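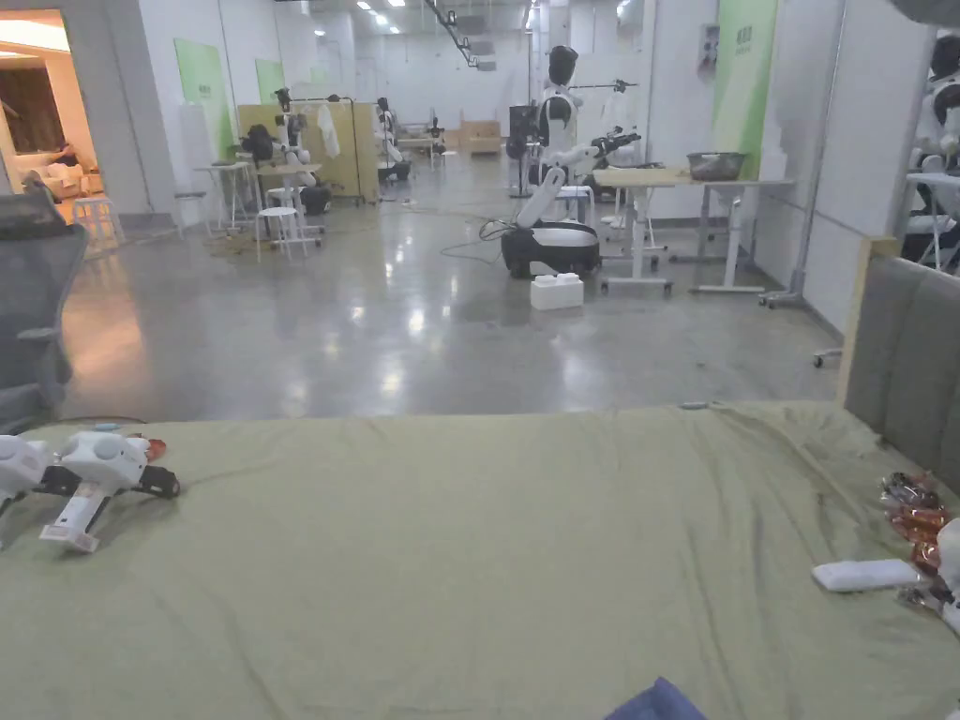 The bed with the green sheet, Faltgate.

The Green Sheet

In the night the hall at Faltgate was so quiet that I could hear my own sleeves. I was paid to make beds there. It was one bed, to be exact, and I made it many times.

Before this I worked at the Liew, a hotel of 90 rooms by the station in Tikness. In a hotel you make a bed for a person who will come in the evening, tired, and pull everything out again. You never meet this person but you think of him. You think, he will put his face here, so the pillow must be smooth. At Faltgate I did not know of whom I should think.

The sheet was olive green. On my first day I asked for a white one, because with white you see what is clean and what is not. The woman from the office said that green was decided. So I learned the green. It had some darker marks on the right side which I washed three times at home with salt and with the brown soap of my mother, and they only became softer at the edges, like a coast on an old map. After that I let them stay. I knew them quite well by then.

My way of making a bed comes from my grandmother. You stand at the foot and throw the sheet up, and while it comes down you must not breathe. She said that breath makes creases. I do not believe it, but I have never tried the other way. Then you go to the side of the window, also if there is no window, and you pull with two flat hands. The last creases always run from one corner to the other, and these you leave. My grandmother said that they belong to the cloth.

I wrote the number of the beds in a small notebook. Nobody had asked for it. When I reached 368, I sat down on the edge for the first time. It was a good mattress. The wood around the headboard was cold under my hand and the grey cloth was warm, and I stayed there longer than my tea break permitted.

It was in that week that I found the wrappers.

They lay on the right side of the bed, a small heap, silver and copper red, so shiny that I thought first of fish. Next to them was a flat white thing, perhaps for a television, although I knew of no television which one could watch from there. I had left the bed empty at six in the evening. I held one wrapper to my nose and it smelled of oranges.

I should have thrown them away. Instead I made a bed around them, so to say. I smoothed the sheet up to the heap and behind the heap, and I did not touch it. Then I put on my coat and went home by the Femska bridge, and on the bridge I noticed that I was happy.

The next evening there was a hollow in the sheet. It was not deep. Someone had lain on the left side with the knees pulled up, as children lie, or as I do.

I took my two flat hands and pulled the green smooth again, slowly, from the side of the window. For the pillow I went back to the cupboard and chose the better one.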